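The Hand, Rented by the Month

Eino Mustonen would like it known that he did not name the product. "I was out sick that day," he says.

The product is Talent, a subscription service from Gorkside that leases robotic hands to small shops and labs, along with the arm, the software and a person on the phone. A month costs $891. Returning customers pay the same, which Mustonen calls a loyalty program.

We talked one afternoon in May at Gorkside's office, where he runs support. He had a sandwich he kept meaning to eat. His phone rang twice, and both calls were from the same bakery supplier.

I asked what people want from a rented hand. "They want it to fold shirts," he said. "Every one of them. They sell plumbing parts, and they ask me about shirts."

What they get is a short list of grasps, a training tool and a warning about liquids. Dulce Ledesma, who leased Talent for her parts-sorting business over the winter, has mixed feelings about the list. "It picks up a washer better than my brother-in-law," she told me. "It also takes a long lunch. I'd send it a job and it would think about its life for 30 seconds."

Mustonen doesn't argue. The pause is the planner, he says, and the next release cuts it to 3. He said this in the voice of a man who has promised it before.

The manual is another matter. It runs to 346 pages, and Ledesma got as far as the chapter on storage. Mustonen wrote that chapter. "Did she like it?" he asked me, and I said she had found it thorough.

I wanted to know about wear, having heard complaints. He says the shell scratches and customers send worried emails about it.

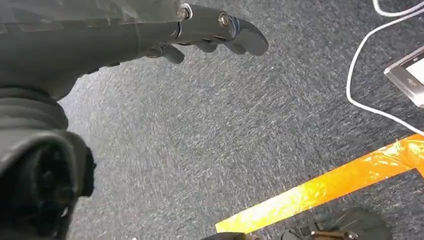
"Scuffs are fine," he said. "Scuffs mean you're getting your money's worth. Call me when a finger stops bending." Replacement fingers are included in the lease. Replacement pride, after you've dropped a hand on a customer's foot, is billed separately. I believe that was a joke, but I checked the contract.

Would he lease one himself? He looked at the sandwich for a while.

"For home? My wife would have it sorting the recycling by dinner," he said. "Then she'd ask me what I'm for."

Ledesma has renewed through the summer. She still hasn't tried it on shirts, though she admits there is one in her desk drawer.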